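Jun 28, 2022

Second pass over the Raltavside scenes finished before lunch. The order was for a single cloud-free view of the lower river and the port at Barside. The March acquisition is the only one that qualifies. Everything later has haze over the estuary or a cloud deck sitting on the breakwater.

Reprojected to the local UTM zone and resampled with cubic convolution. Checked against seven ground control points, mostly road junctions and one corner of the dry dock. Residuals were under a pixel at all but two, both on the north bank, where the reference map is old and the shoreline has been filled in. I dropped those two and refit. The fit is better but the north bank now has no control at all, so I am not happy with it.
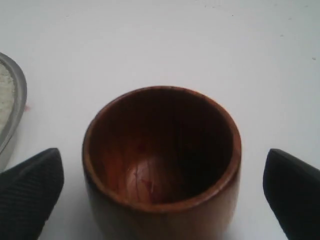
Feyisa wrote back that the dropped points should go back in at reduced weight, that old shoreline is still better than no shoreline, and that the client will look at the north bank first anyway.

Fair. Put them back at half weight and reran. The shift along the quay is small enough to live with. Logged both solutions.

Afternoon on color. The thermal band is no use at this scale, so the composite is near infrared, red and green, with vegetation in red as usual. The salt pans saturate. Tried a stretch per band, then one stretch across all three, and kept the second. The pans are still bright, but the drainage channels between them can be traced.

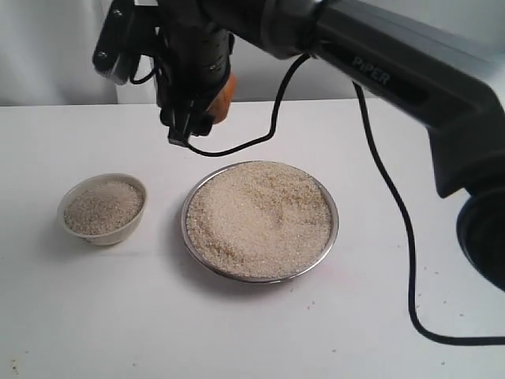
Black arm marked "PiPER," over the white tabletop.

Wrote the caption text for the sheet. The scene ID ends in 1274, which I had typed wrong in the draft and in the index. Both corrected. Elevation of the ridge behind the town is given as about 1000 meters. The terrain model and the printed map disagree, and I have asked for a source before it goes out with a firmer number.

Pritow wants the sheet with no grid and a scale bar in miles as well as kilometers. Added the bar. Left the grid on a separate layer in case they change their minds.

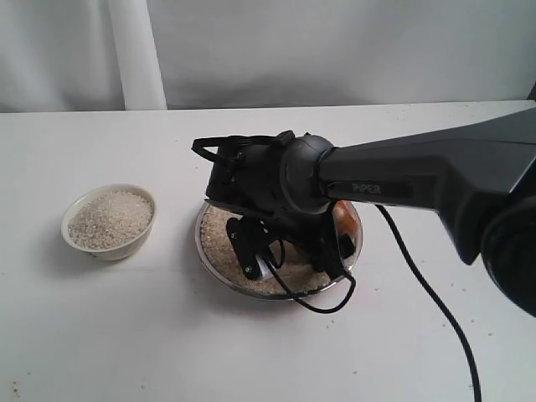

Rice in the small white bowl and the shallow metal tray.

Still to do: mask the sensor striping in the southeast corner, rebuild the overviews, and rename the files to match the index. Archive copy is running now and should be done overnight.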